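Category: Student Work / Music and Media

The Long Interview: How Rappers Tell Their Own Beginnings
Final project report, Ravinder Ouellet

When I signed up for this project in February I thought I would be writing about lyrics, because lyrics are what I love and what I have filled the backs of my notebooks with since middle school. Then I got hooked on the long sit-down interviews that rappers give before an album comes out, and my topic slid sideways (my advisor was very patient about this!). 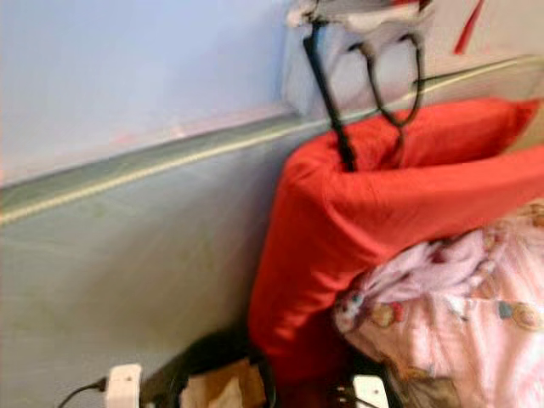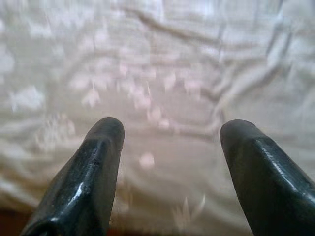 Painted wall with its chair rail, first picture; pale fabric, second picture.

What I wanted to know

My question was a simple one. When a rapper is asked "how did you start?", what kind of story comes back? I had a hunch that most of them would begin with a school talent show or an older cousin with a microphone, and I wanted to see whether the hunch would hold up once I sat down and listened properly.

How I did it

I picked 14 interviews from Ridstead, a small online show where the host, who just goes by Chan, talks to local and regional artists for as long as they feel like talking. I listened to every one of them twice, once on the bus with no notes at all and once at my desk with the pause button. By the end I had typed 200 pages of notes, and I will admit that a good many of those pages are me writing "ha" next to something Chan said.

I left one of the 14 out of the final comparison. The guest on that one was a producer who has never rapped and was very cheerful about saying so. That left me with 13.

What I heard

The older cousin did turn up, and so did older brothers, a bus driver and one very encouraging grandmother. The talent show hardly came up. What came up over and over was a car. People remembered who was driving, what was playing, and how many times the same song got rewound before they reached the house. Trukex, whose interview is my favorite of the whole bunch, spends a long stretch on his uncle's tape deck and how it would only play one side, so for a whole summer he knew half an album by heart and had no idea the other half was there.

Leaving home was the other big theme. Alness moved out at 17 with a bag of clothes and a keyboard that was missing keys, and she tells it as a funny story the first time and then, later in the same interview, as a sad one. I went back and forth on which version to quote, and in the end I put both in my appendix. Chan doesn't push her on it. He lets the quiet go on for a bit and then asks what she ate that first week, and I thought that was a lovely way to ask.

Where it got hard

Sorting the stories was harder than I expected. I had made neat headings for family, school, church and friends, and almost every story belonged under two or three of them. I also had to remember that these are grown people looking back, with something to promote, to a host they like. I can't say if the tape deck was really broken. I can only say how it gets told.

If I did it over I would choose interviews by more than one host, and I would write down the time of each quote as I went along. I spent a whole Monday hunting for a single sentence about a bicycle.

Thank you to everyone in the seminar who listened to clips with me and argued about them. My full notes are in the department folder for anybody who would like to read them.

Related projects
Ad-Libs and Where They Come From
Liner Notes After Streaming
A Year of Open Mic Flyers
Who Gets Thanked? Shout-Outs on Local Mixtapes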